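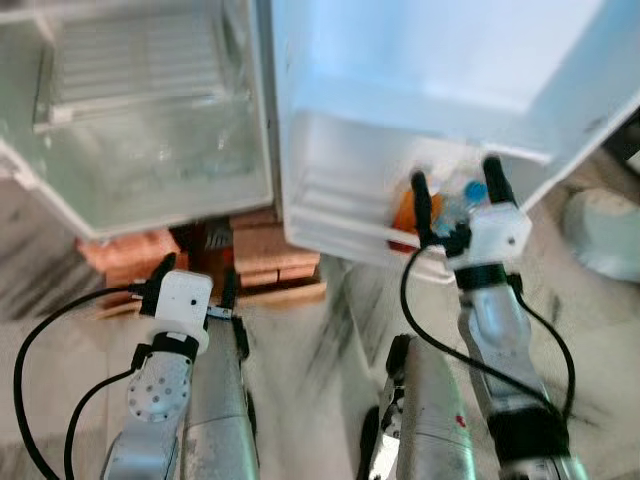 # Cómo preparar las particellas de percusión para que no te odien

Si has llegado hasta la percusión, es que ya has repartido las maderas, has discutido con los metales y te queda poca paciencia. Mala noticia: la percusión es la única sección en la que el número de músicos, el de instrumentos y el de atriles no tienen por qué parecerse.

Uso como caso práctico la *Obertura Palacios*, de Eusebio Alvarado, escrita en 1971 para banda sinfónica y copiada a mano por alguien con mucha prisa. Son 249 compases, 4 percusionistas y un timbalero que, según la partitura, en un momento dado también toca el triángulo. Con qué mano no lo dice.

## 1. Haz el inventario

Recorre la partitura general entera con un lápiz y apunta cada instrumento la primera vez que aparece. Entera, he dicho. En la de Alvarado el látigo sale una sola vez, en el compás 238, y yo me enteré en el ensayo.

Anota también las baquetas. «Plato suspendido» con baqueta blanda y «plato suspendido» con baqueta de caja son el mismo trasto, pero el cambio necesita tiempo y una mano libre.

## 2. Reparte por músico

Hay dos costumbres: una particella por instrumento (caja, bombo, platos) o una por intérprete (Percusión 1, Percusión 2...). Para bandas con plantilla fija prefiero la segunda. Los timbales van siempre aparte, por tradición y por la paz familiar.

Un reparto que funcionó:

| Parte | Instrumentos |
|---|---|
| Perc. 1 | caja, pandereta |
| Perc. 2 | bombo, látigo |
| Perc. 3 | platos de choque, plato suspendido, triángulo |
| Perc. 4 | xilófono, lira |

El triángulo del timbalero pasó a Percusión 3. Alvarado no ha protestado.

## 3. Comprueba los cambios

Busca en cada parte el silencio entre un instrumento y el siguiente y pásalo a segundos. A negra = 90, un compás de cuatro por cuatro dura 2,67 segundos: alcanza para soltar una pandereta y coger unas baquetas si están al lado. Para cruzar el escenario desde la lira, no.

Si no llega, cambia el reparto antes de imprimir. Escribir «rápido» encima del silencio no acelera a nadie – lo he probado.

## 4. Escribe los avisos donde sirven

El aviso va al *empezar* el silencio («a plato susp., baq. blandas») y el nombre del instrumento se repite en la entrada. Un aviso pegado a la nota llega cuando el músico ya debería estar tocando.

- Usa el mismo nombre toda la obra. Si es «caja», que no se convierta en «tambor» en la página tres.
- Pon la clave de percusión en lo que no tiene altura determinada y devuelve la clave de sol al xilófono.
- Añade notas guía después de cualquier espera larga. Una trompeta en pequeño vale más que 40 compases de fe.

## 5. Cuida las vueltas de página

Los pasos de página tienen que caer en silencio, aunque media hoja quede en blanco. Un redoble de caja se hace con dos manos y el pie no llega al atril.

## 6. Pon una hoja de plantilla delante

Una página con la lista completa de instrumentos, quién toca cada uno y un croquis de la colocación. Guárdala con la partitura general y mete una copia en cada carpeta. La del bombo se perderá, así que imprime otra.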